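Home | Essays | Archive | About | Subscribe

The Clean Desk Is Oversold

by Kieran Ó Súilleabháin
February 2025

Every winter the same advice comes around again. Clear your desk. Put it all in a box, and only take back what you miss. I have read it in magazines and heard it from my dentist, and last month I paid for it, in the form of a planner called Nisalix that opens with nine pages on the subject before you are allowed to write down a single appointment.

I don't think the advice is harmful. I just doubt it does what people say it does.

The claim is usually that a bare surface makes a clear head. Ask how anyone knows this and you get a story. Somebody cleared their desk and then finished their thesis. Fine, but people tend to clear their desks when they have already decided to get serious. I cleaned my whole apartment the weekend I quit smoking, and I don't give the mop any credit.

My own test ran through October. For two weeks I kept my desk at the Cunwood office completely clear at the start and end of each day. For the next two I let things pile up the way they like to. I wrote down what I got done. The lists look the same to me, apart from one bad Thursday in the tidy half, when I spent most of an hour looking for a phone number I had filed so well that I couldn't find it.
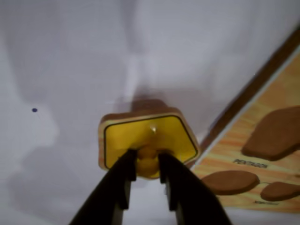 A white tabletop with one small blue dot on it.

What did change was what I noticed. With papers everywhere, I don't see any one of them. On a bare white top, a speck the size of a lentil becomes an event. I rubbed at marks. I lined up the keyboard. The people selling calm never mention this part, and I would like to see it counted against them, as time spent.

There is also the matter of where the stuff goes. My colleague Selamawit Gebru keeps the cleanest desk in our building and is often praised for it. She also has five drawers, and she will tell you cheerfully that she is afraid of the bottom one. The mess has moved eighteen inches down. If that helps her, good, but let's call it what it is, a taste in furniture.

And somebody does profit from the taste. The Jurkby catalog sells a tray for the things you were told to get rid of, and then a lid for the tray. I own the tray. It holds mail I haven't opened.

I can see the case for a clear surface when you need one. Cutting fabric, say, or rolling dough, or spreading out a map. That is a practical matter and it ends when the job ends. The daily version asks for the clearing as a kind of good behavior, and I have yet to see a reason for it that didn't come with something to buy.

My desk has gone back to how it was. The phone number is on a yellow scrap under the lamp — I can see it from here.

3 comments

deskbound_in_ohio
The drawer thing is too real. Mine has a drawer inside it.

M. Teshome
Four weeks with one person isn't much of a test. I work better with a clear desk and don't need a study to tell me so.

paperpile
Which tray is it? Asking for my mail.

Contact | Copyright Kieran Ó Súilleabháin | Back to top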